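Budget for a small arm to handle desk items, what did I forget?

Posted by vullbridge_lab

Hello all. I must write a purchase plan for one small table arm for our training room in Vullbridge. The task is simple, to pick and move office things: pens, a pen cup, brochures. I have 2,000 for everything and the request must be in by September. The arm and gripper take most of it. I am not sure how much to keep for the small parts.

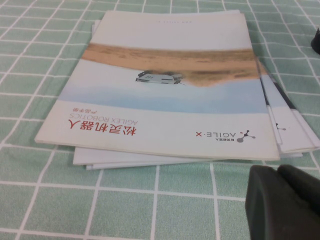 Product brochures on the checkered cloth, gripper finger at the corner.

My list now is arm with gripper, one wrist camera, one fixed camera, power supply. The offer from Kokberg is 1,242 for the arm only. What else do people usually pay for and forget?

Sisay

Cables and mounting. We planned nothing for this and paid later. Please look how the cable goes from the wrist module back to the arm, it needs a free loop, so buy it longer than you measure on paper. Also put money for a second set of finger pads. I would keep roughly 10 percent outside of the list.

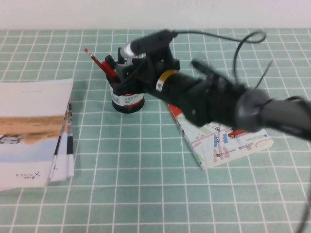 Idis here, and I don't agree with the 10 percent. For a first arm it is too little. Shipping and import tax alone ate more than this from our budget. Ask Kokberg for the full price to your door before you write any number. A used arm was offered to us for 902, but without warranty, and we refused it.

Also test with your own objects before you pay. A round cup full of pens is harder than a box, and a flat brochure is harder again.

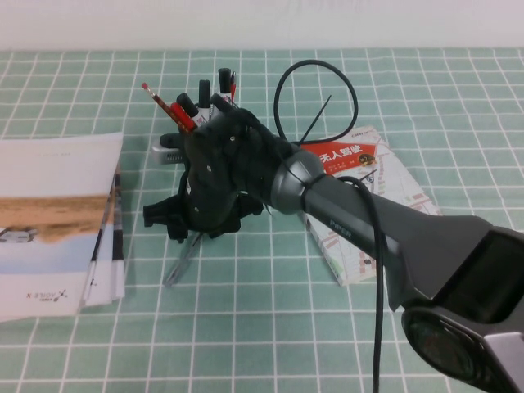

Gripper closed on the pen holder, one pen lying on the cloth.

Comments (3)

vullbridge_lab: Thank you both, I wrote to Kokberg for the door price.

guest: does the software cost extra?

Sisay: For ours no, but check the support period.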